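Larkmont room fit-out – progress report
2020-07-03
Prepared for: Monenberg
From: Tharun Mathew

Quick one this time, full budget sheet comes separately.

Where we are. Panels up, herringbone floor down, lights in. Room is usable as a mixed bedroom/study corner, which was the June target. Desk went on the back wall near the outlet – the only spot where the laptop cable doesn't cross the walkway. White one with thin metal legs, from the Quintanilla order. Fine for a laptop and a cup, not much more.

Garment rack is in. Dark wood, twisted rail, slatted shoe shelf at the bottom. Coats and jackets on it now so we can judge the hanging length. The long camel one comes down almost to the floor, so anything longer will need a different rack or a higher rail. Would rather not buy again.

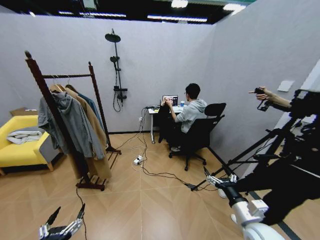
Yellow armchair stays for now. Pistia offered a gray one in exchange but teh delivery charge kills it. Cloth and small box still need a proper home, I'd like a low shelf on that side. Desk chair is the black mesh one on casters. Comfortable enough, but I want a mat under it before the planks get marked.

Shower set is mounted on the back wall, display only, no plumbing planned in this phase.

Spend to date 1,972. Still open:
– low shelf and chair mat, 400 together
– 2 more hangers the same as the wooden ones
– decision on the armchair (yours)

Delays: 3 days lost waiting on the rack, made up since. No other slippage.

Next: sort storage on the left side, tidy the desk, then start the second room if you release the next installment. Need a yes or no on the shelf frist, the supplier won't hold the price.

Tharun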